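Print this release | E-mail this release
Shares: 8 | Comments: 4

Mondal Pauses Simulated Arm Trials After Stop Command Fault

Software update sent to all Lonow users; no physical equipment was involved

VARBRIDGE — Mondal said Monday that it has paused part of its testing program for Lonow, the control software it makes for tabletop robot arms, after finding a fault in the way the software handles a stop command. The fault was found in simulation. No one was hurt, and no physical arm was running the affected version at the time.

The company has sent a corrected version to every customer that received the earlier one. Customers should install it before they use Lonow to move an arm again.

The fault concerns what Lonow does when a stop command arrives while the arm is changing from one task step to the next. In normal use, a stop command ends all motion and clears the list of waiting moves. In the affected version, a stop command that came in during the change between steps ended the current motion but did not clear the list. When the operator released the stop, the arm went straight to the next waiting move without asking for confirmation.

In the run where the fault was first noticed, the arm had been told to pick up a piece of fruit and place it in a basket. The test operator sent a stop, waited, and released it. The simulated arm then began to travel toward the basket side of the table at its set working speed. The operator sent a second stop, which worked as intended, and filed a report that same morning.

Mondal's testers in Butosstead repeated the run with the same settings. The arm moved without confirmation in 5 of 10 attempts. The other attempts ended normally, as the stop command had reached the software outside the short period in which the fault can occur.

Setup used in the tabletop trials, all of it simulated:

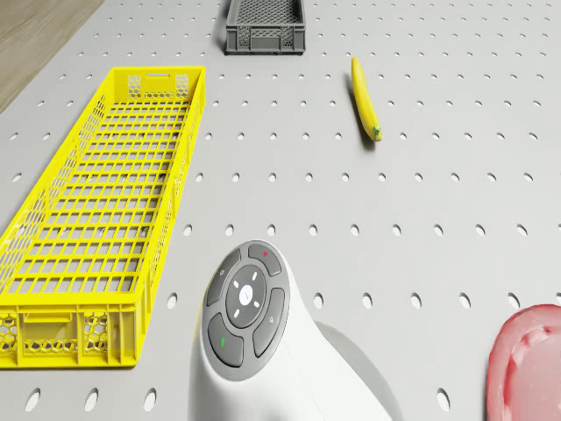
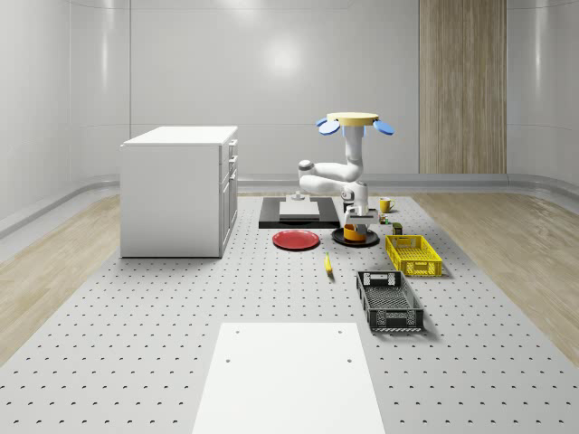

"A stop has to mean stop, and a release should never start anything by itself," said Huguette Landry, who leads product safety at Mondal. "This version did not meet that rule. We found it before we had a report from a customer, but the version had already gone out, so customers need to hear about it from us and they need to hear it plainly."

Landry said the fault was introduced when the company changed how Lonow stores upcoming moves. The change was meant to shorten the delay between steps. Under the older design, the software kept one list, and a stop command emptied it. The newer design kept a second, short list holding only the next move, so that it would be ready sooner. The stop command was not linked to that second list in every case.

The tests run before release included stops at the start of a move, in the middle of a move and at the end of a move. They did not include stops sent between moves. Mondal has now added that test, and it will be run on each new version before it leaves the company.

The emergency stop circuit on a physical arm is separate from Lonow and is not affected. Pressing a hardware emergency stop removes drive power, and the fault does not change that. The concern is with the software stop, which many operators use for ordinary pauses, such as when an object needs to be moved back to its starting place. A person reaching onto the table after a software stop could be close to the arm when the stop is released.

What customers should do

Customers using the affected version should take these steps:

- Stop using Lonow to control a physical arm until the corrected version has been installed.
- Restart the control computer after the update. The waiting move list stays in memory until a restart.
- Run one stop and release with no one within reach of the arm, and check that the software asks for confirmation before any motion.
- Keep using the hardware emergency stop whenever a person needs to reach into the work area.

Customers who cannot update right away may switch off the fast step setting in the motion menu. This sends all moves through the original list. It adds a delay of up to 4 seconds between steps, and some longer tasks may need their time limits raised.

Saved tasks, object lists and table layouts do not need to be changed. The update does not alter grip force or speed settings. Sites that use Lonow only for simulation can keep working, though Mondal asks them to update as well so that their results match the corrected software.

Status of the trials

The paused trials cover pick and place tasks that run several steps in a row. Trials that use a single move are continuing. Mondal will restart the paused group once the corrected version has completed the full set of stop tests in simulation and then on a physical arm in a fenced cell at the Varbridge site. The company expects that work to be finished in December.

Results collected with the affected version are being checked. Runs in which no stop command was sent will be kept. Runs that include a software stop will be set aside and repeated — even where the arm appeared to behave normally.

Mondal is also reviewing how it approves changes to motion timing. Until the review is complete, any change to the way Lonow stores or clears moves will need sign-off from both the software group and the product safety group. Before now, only the software group had to approve it.

Customers who have seen an arm move after a stop was released are asked to save their log files before restarting and send them to Mondal product support. Operators who are unsure which version they have can find it on the Lonow start screen, under the site name.

Print this release | E-mail this release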